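Boîtes, pots et couvercles : mes petites habitudes de cuisine

J'ai longtemps eu un placard qui débordait dès qu'on ouvrait la porte. Voilà ce que je fais maintenant, un peu en vrac. 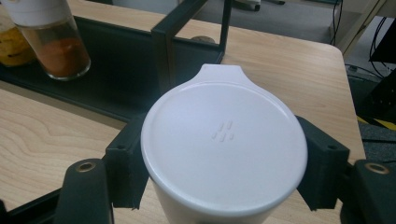

Le plastique qui garde les odeurs

Curry, oignon, poisson... on connaît ! Je mets une bonne cuillère à soupe de bicarbonate dans la boîte, de l'eau tiède jusqu'en haut, et je laisse toute la nuit, couvercle posé à côté dans la bassine. Si ça sent encore le matin, une boule de papier journal dedans, on ferme et on oublie deux jours. Pour les traces de sauce tomate, un peu d'huile sur un essuie-tout avant le liquide vaisselle (et pas après, j'ai testé, ça étale tout).

Les couvercles

Je les range debout dans un vieux porte-courrier Tudeter, par taille. Tout couvercle qui n'a plus son pot part à l'atelier, où il finit en coupelle à vis ou sous un pied de plante.

Les quantités

Au congélateur, je fais des portions de 400 g de soupe, pile ce qu'il faut pour moi et un quignon de pain. Laissez toujours deux doigts de vide, sinon ça pousse le couvercle. J'écris le contenu sur un bout de ruban de masquage, ça se décolle bien mieux que les étiquettes.

La farine et les mites

En novembre j'ai tout vidé à cause d'elles, quelle horreur. Depuis, chaque paquet neuf passe trois jours au congélateur avant d'aller en bocal, et je glisse deux feuilles de laurier sur l'étagère. Les joints en caoutchouc, je les lave à la main et je les laisse sécher à plat sur un torchon.

La prochaine fois je vous parle du dessous de l'évier, il y a du travail !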